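The Fish on the Wall

I moved into the flat on Sutherland Street in December with two suitcases, 64 pounds and a table. The table was the best of it, pale wood with a lovely grain, and I put it against the white wall and thought, right, this is where everything is going to happen!

The trouble was electricity. The room had a single socket, down by the skirting board behind the bed, and I had a lamp, a radio, a kettle and great plans. So off I went to Tirnik, the hardware shop under the railway bridge, where you can buy one screw or 600 and be treated just the same. I came home with a white power strip, the long sort with sockets in pairs, and a hook to hang it from.

Oh, the hook. I could have had plain white. But there on the rack was a blue square with a pink fish on it, an enormous goggling eye and the smallest tail you ever saw, and the little metal hook sticking out of its middle. I loved that fish at once. I pressed it to the wall, counted to 7 as my grandmother used to (she held that anything sticks if you count to 7) and hung the strip up by its loop. It stayed! A tiny red light came on at the top and the whole room felt lived in.

After that I plugged in everything I owned, one thing after another, just for the pleasure of it. The black plug went in with a splendid thump. The radio found Studen, the late station from over the river, playing an accordion tune called Tatus which I have never heard since, and I made tea at 2 in the morning and drank it standing up, because I still hadn't got a chair.

I've lived in bigger places since then, with sockets in every corner. I have put a fish up in each one.

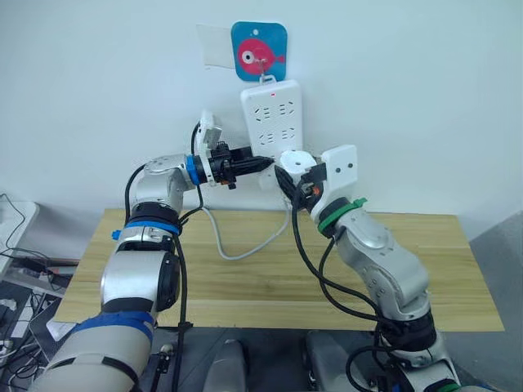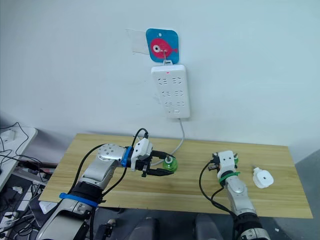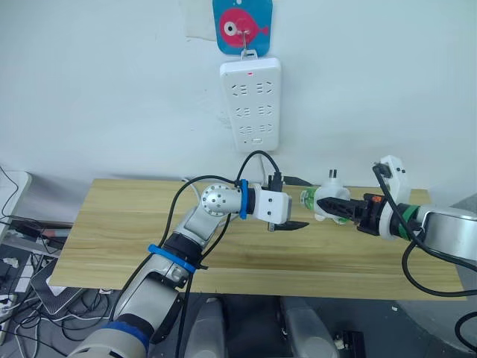
The fish, the power strip and the pale table.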